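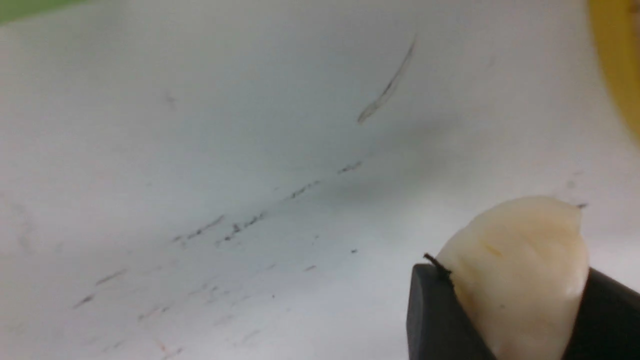
*Page last changed: February, 4:20 p.m.*

**Multonmont: white work tables of the craft room will get a new surface**

The white tables in the craft room on Annan Street will be renewed before the end of February, the Flodia community center has announced. The room has 18 tables of this type. They will be taken out two at a time, so the courses can continue during the work.

The reason is the condition of the tops. Gray scuffs, short streaks and small specks have collected on the white surface, and the usual cleaning does not remove them any more. In its notice the center writes that the marks are no danger for anybody, but that visitors who work with light paper and fabric have complained of them several times.

The work was given to the firm Planix, which will sand the tops and put on a new matte white coating. The cost is $1,285 and it is paid from the course fees of the last season. Each pair of tables needs 20 hours to dry before it can be used again.
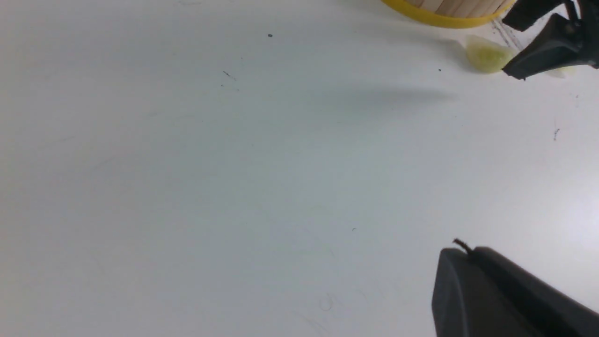 *A white table in the craft room, with a yellow-rimmed container near the top.*

Participants are asked to clear their places after every course during this period. Containers, finished pieces and small materials should go on the shelves beside the entrance. Things which remain on the tables will be put in a box at the front desk and can be picked up there until the end of the month.

The opening hours do not change. The evening group will meet in the reading room while the tables closest to the window are being coated. A list with the order of the tables hangs on the door of the craft room.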